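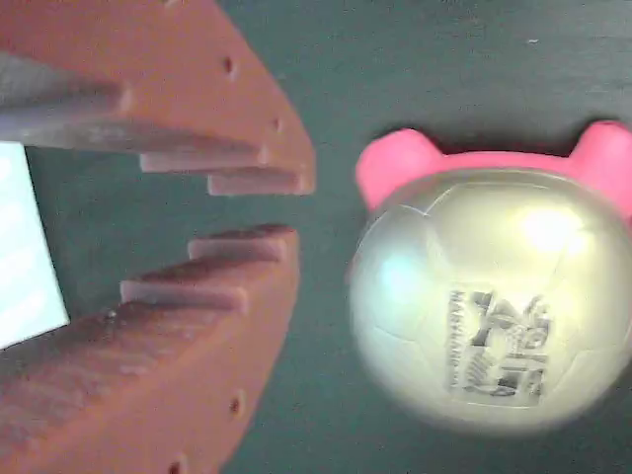
Ticket 1172: Dust marks on dark wood-grain tabletop
Product: Dirkmont table, dark finish
Location: Warik building, Room 514
Opened: 28 August 2020
Status: Awaiting reply from requester

Reported problem
The requester states that light specks return to the tabletop shortly after cleaning. The requester asks whether the finish is faulty and whether the top should be replaced under the Barua service agreement.

Initial response
Light specks of dust are easily seen on a finish this dark and do not by themselves indicate a fault. The requester was asked to wipe a small area with a dry, soft cloth, following the direction of the grain, and to report whether any specks remained. Spray polish was not to be used before this check.
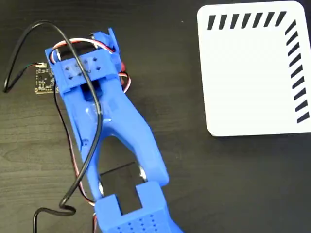 The requester replied that the specks lifted with the cloth and that the grain lines could not be felt with a fingertip. No chips or raised edges were reported. The replacement request has therefore been placed on hold.

Further action
1. Wipe the top once daily for the remainder of August.
2. Check the air vent nearest the table and note the date of its last cleaning.
3. Report any speck that does not lift with a dry cloth.

Vent cleaning, if needed, is to be requested from Sokis under a separate ticket.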